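Barlow Folding Table
Glossy warm brown top, thin black metal legs
Sold by Retari

The Barlow is a table. It has a flat part and some legs, and after 28 prototypes we are fairly confident about which goes on the bottom.

We made it for rooms that can't decide what they are. Office until noon, lunchroom after that, and by late afternoon somebody is folding laundry on it. The top is rectangular, wipes down with a damp rag, and doesn't much care what you put on it. The legs fold flat with a catch that Spyros Georgiou redesigned three times after it bit him.

Every Barlow comes with one Fernis cloth in red. You can dust with it, dry with it, or throw it over the pile of mail when company arrives. The cloth is plain and soft and goes in with the towels, though maybe not the white ones the first time.

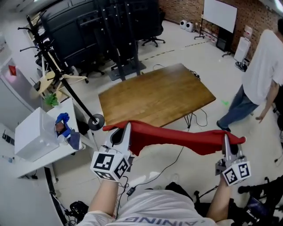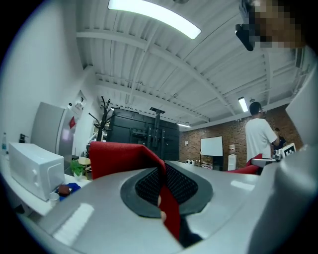

Now, the wobble. Any table will rock on an uneven floor, and ours is no better behaved than the rest. Each foot has a screw pad you turn by hand. Give the short leg a turn, lean on the top, and turn it again if needed. Please don't use a folded napkin. Hrvoje Radonjić in our workshop takes it personally.

What you get
Table, legs attached
Fernis cloth, red
Spare screw pads, 3
A care sheet, which you will lose

Care
Soap and warm water. Shiny tops show fingerprints, and this one shows all of them. Use a coaster under hot mugs. Skip the scouring powder, and don't drag the table across tile unless you enjoy the noise.

Shipping and returns
We ship flat, in one box, within 12 working days. The box is heavier than it looks and has no handles, a matter we have raised with the people who make the box. You have 28 days to send the table back if you don't like it. Keep the packing until you're sure.

Replacement cloths are sold singly. Red is the only color. We tried a beige one in November and sold 3, all of them to Oanh Diệp, who has asked us to bring it back.

Questions about legs, pads or beige go to Haris Dervishi at the Retari parts desk.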